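Teaching by Hand Should Be Paid Like Teaching

By Savita Upadhyay
Jul 28, 2021

When people ask me what I do, I say that I teach robots to pick up small things. Then they imagine that I write programs. I do not. I hold a gripper in each hand, I do the task myself, and later a machine learns from what my hands did.

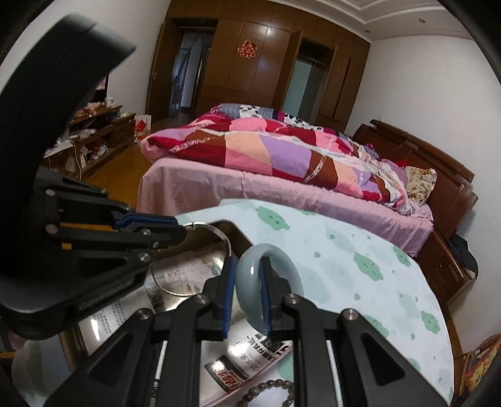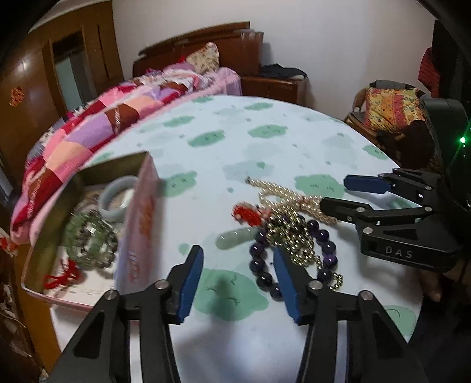 My opinion is simple: the person who shows the task is doing skilled work, and the companies who use this work should say so and pay for it. In Dunmore, where I live, the usual offer is a fixed sum for each finished recording. A slow recording and a fast one bring the same money. Now think of a jade bangle held upright between two blue pads. It is smooth, it is round, and there is very little of it to hold. To pinch it near the bottom and keep it standing, you must feel through the tool how much pressure is enough. A person who is paid by the piece will soon learn to choose the easy object and leave the difficult one for somebody else.

I know this from my own lists. In February I made 460 recordings for a firm called Prudside. Of these, 236 were accepted. The rest came back with one word, "hesitation", and were not paid. But what is hesitation? When I reach for a pearl strand that lies under another chain, I stop for a moment before I close the fingers. I am deciding which chain to take first. If you cut this moment away, the robot will learn to grab without looking, and it will pull the whole tangle up together.

Ashley Greenwood, who checks recordings at Lolton, does not agree with me. She says that a robot needs clean examples, and that my pauses are noise for it. I respect her view – she has watched far more recordings than I ever will. Still, I think clean and quick are two different words. My aunt strung beads for a living, and her work was very clean, and she was never quick with a knot.

There is also the question of who may do this work. Ploltia, a small training shop, gives new people 95 minutes of practice and then sends them to work alone. That is enough to learn how the fingers open and close. It is not enough to learn how a loose chain behaves when you lift it from one end, or how far apart the pads should be before you come down over a bracelet.

I would ask for two changes. Pay by the hour, with a higher rate for objects which are small, soft or tangled. And when a recording is refused, let the person who made it see the reason in a full sentence. I have kept all my refused ones, and I would like to go through them with somebody from Prudside at the same table.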